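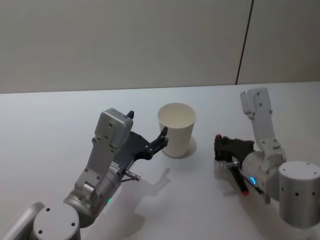

Chapter 7
When the grip goes wrong

What you will need from earlier: the stop categories in Chapter 4, the sketch of a force curve in Chapter 5. Go back if those are hazy.

Most faults are small. No sparks, no bent metal, no one hurt. A jaw closes a little too soon, a pen ends up on the table instead of in the cup, and the cell carries on as though all were well. This chapter is about that sort of fault, and about the one time in the Lesteo trials when it turned into a safety matter.

7.1 The Lesteo fault

The task was dull. Two arms, one paper cup. Left arm steadies the cup near the rim, right arm brings a pen over and drops it in. Then the next pen. Funico ran it for 2,000 cycles and logged every one.

Cycle 357 was the first bad one. The left gripper reported "closed, object held". It was not holding anything. The jaws had met beside the cup wall, and the software took "jaws stopped moving" to mean "cup gripped". The right arm got its go signal, came across, let go of the pen. Cup tipped, pen rolled. Next cycle started on time.

Three things to note down now, we come back to all of them:

– the gripper knew its own position and never compared it with the width of a cup
– the go signal had one condition, where it needed two
– no alarm was raised, so the log shows a sucess

That last one matters most. A fault that gets logged as a success is counted as evidence that the cell is safe.

Later the same week an operator saw a pen lying on the table and reached in to clear it. The arms were paused between cycles, waiting. Waiting is not stopped – see 4.3. The right arm started its move with a hand in the way. Bruised knuckle, and a report form. It could easily have been worse with a harder tool fitted.

In every exercise below, treat a lit arm as a live arm. The colour of the ring tells you what its maker chose it to tell you, look it up in the manual for your model. Do not guess from the last arm you used.

Before the two arms are allowed to share a space, check the approach by eye at slow speed. Finger tips level with the rim or a bit above, jaws still open, second arm held back. Loose pens on the table are to be cleared with power isolated, or left were they are.

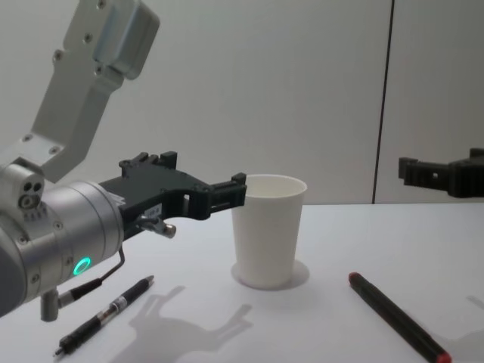 7.2 What the sensor said and what was true

Start with the plain question. What does the gripper measure? On the Prasto unit used at Lesteo, two things: how far apart the jaws are, and how much current the motor draws. Neither of these is "cup". Someone has to write the rule that gets from one to the other, and the rule is where the fault was.

Draw both curves for a good grip before you read on. Then draw them for cycle 357.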